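Jukbridge mill open day: was it worth the trip?

I went to the Jukbridge open day in May with low expectations, having been told for years that the old Henare mill was about to become the saviour of British knitwear. The leaflet promised "a living, working mill". It is living in the sense that it has a café.

Parking was £8.00 (the sign had it as 800 pence, which somebody must have thought was charming) and the tour left at 11, or was supposed to. We set off at twenty past in a group far too big for the corridors. Our guide was Corey Sheehan, who worked on the sock floor before it shut the first time and plainly knows his stuff. When he talked about yarn tension and why cheap heels go through in a month, I was happy to listen. When he was reading from the card he'd been given, less so.

The card said the mill is "bringing knitting home". I asked how much of what's in the shop is knitted on site. The answer took a while to arrive. The Lulard range is made there, all of it. The Toron range, which fills most of the shelves and has the sheep on the label, is "finished" there. Finished means the toes are closed, the socks are pressed and a band goes round them. The knitting is done elsewhere and I couldn't get anyone to say where.

There are 60 machines on the main floor. I know this because it's painted on the wall. During our visit a single row was running, and the noise from that alone was enough to make half the group give up on hearing Corey. I asked whether the rest run on a normal working day and was told it depends on orders. Well, yes.

The dye house was closed. It was on the leaflet, it was on the map, and there was a rope across the door.

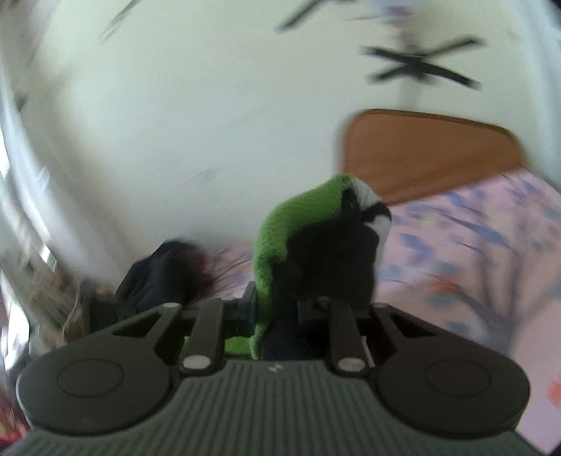 The shop is where you end up whether you like it or not. Lulard socks are £50 for a box of four pairs, and I'll admit they feel good, with a proper thick sole and no ridge over the toes. Whether they feel like twelve pounds fifty a pair I couldn't say, and I bought a box mainly so I could find out. Ask me again in the winter.

The café does a decent cheese scone. Tea comes in a mug with the mill on it, and they'd like you to buy that too.

Getting there: the 107 bus stops at the bottom of the lane, but the walk up is steep and there's no pavement for the last stretch. Toilets are by the shop, none on the tour.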